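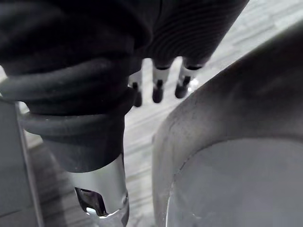
Figure 4. Black cable in stacked coils

4.2 Preparing the floor and leads

Do this before moving any Kallio shelving into the room.

1. Sweep the floor, working from the far wall toward the door.
2. Mop with the grey pad and plain water. Leave to dry.
3. Gather loose leads and coil them in wide loops. Do not pull them tight around a corner.
4. Mark the shelf line with tape, 100 mm out from the wall.

CAUTION: Do not drag shelving across a pale floor. Rubber feet leave dark marks.

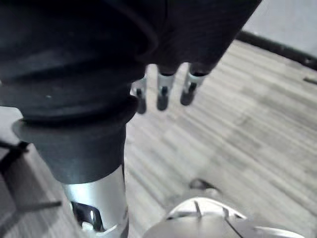

5. Lift each shelf unit onto the tape line. Two people are needed for the tall units.
6. Check the level, then tighten the 4 feet by hand.

Note: Marks that stay after mopping can be rubbed out with a damp cloth and a little dish soap. For spare feet, see page 29.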